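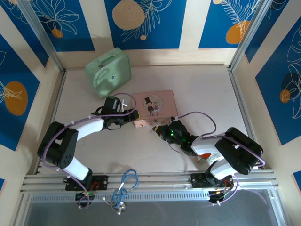 Both arms moving in on the pink tin, with the green case behind it.

Stasum two-arm kit review: decent arms, oversold grippers

By Kylie Lockyer

The box says the Stasum kit is "ready for household objects." I've read that line, or one very much like it, on every low-cost arm set I've unpacked, so I went looking for household objects it wasn't ready for. The first one took me less than an hour to find.

What you get for $1,520 is a pair of small arms in white and black, two base plates that fasten to a rail, two grippers, the cables and a controller board for each side. There's no camera in the box and no rail. Stasum sells both as extras. I already had an aluminum rail and a fixed camera, so I didn't buy theirs and can't tell you whether they're any good.

Assembly is fine. The arms go together with one size of screw, and the printed guide is clear until you reach the wiring, where it becomes a single drawing with arrows pointing at nothing much. Plan on an evening. The purple cables need a lot of slack or the wrist pulls against them when it rolls, so mine stand up in big loops over the grippers. It looks untidy and now and then a loop wanders into the camera's view. I tried shorter runs with more clips and went back to the loops by lunchtime.

Now the grippers, which are the reason to buy this kit or leave it alone.

The stock jaws close straight and fairly evenly. On a lunchbox-style case with a handle they do very well. The handle gives them something to close around, and one arm can drag or tip the case without help from the other. If all your objects have handles, stop reading and place your order.

Flat tins are another story. A rectangular tin lying flat has low sides, smooth corners and a lid that gives a little when you press it. One gripper can't span it, so you have to bring both arms in from either side and squeeze. Stasum's own demo does exactly this and makes it look easy. On my bench the two sides rarely arrived together. The early one nudged the tin, the tin turned a few degrees, and the late one met a corner when it should have met a side. I ran 127 two-arm lifts over a couple of weeks in March and wrote down every one. The good days were good enough to make me think I'd fixed it. Then I'd switch the power off overnight, come back, and the right arm would be off again until I redid the zero position.

I blame the controller more than the jaws. Firmware 3 is supposed to keep both arms on one clock. Maybe it does, but the start-up zero drifts enough to cancel out the benefit, and the manual's only advice is to "repeat setup as needed." How often is needed? I'd have liked a number.

For comparison I borrowed a set of Andow jaws from Rangi Bolger, who has had them on his own arms since last year. They cost more and they're wider, with softer pads. They fit the Stasum wrist after some filing (mine, not his, he'd like that known). They held the tin better when the arms came in crooked, and they were worse on the case handle, where the bulk of the pads kept getting in the way. Rangi thinks they're the obvious upgrade. I think they hide a timing problem, and I'd rather see Stasum repair the timing.

The Memow software pack is optional and I would skip it. It records joint positions and camera video together and plays them back, which you can do with free tools. Hưng Lương got it working on his machine faster than I did on mine, so take my irritation with some salt, but he's not paying for a second year of it either.

Other bits:

The status LEDs are bright green and tell you the servo has power. They don't tell you it's listening. I lost an afternoon to that.

The elbows are chunky and stay put under load. No complaints there at all — they're the best part of the kit.

Jaw pads are rated for 2,000 closings. Mine aren't near that yet, and one edge is already going shiny. I'll update if it gets worse.

Spare pads come in pairs only, and shipping was more than the pads.

Support answered my zero-position question in two days with a link to the page I had quoted to them.

Would I buy it again? For the arms, perhaps, at a lower price. As a complete two-arm gripping kit, which is how it's sold, no. If you mostly do one-arm pick and place with things that are easy to grab, you'll be happier than I was. If you want both arms working on one object, ask Stasum what they've done about start-up drift before you pay, and ask for the answer in writing.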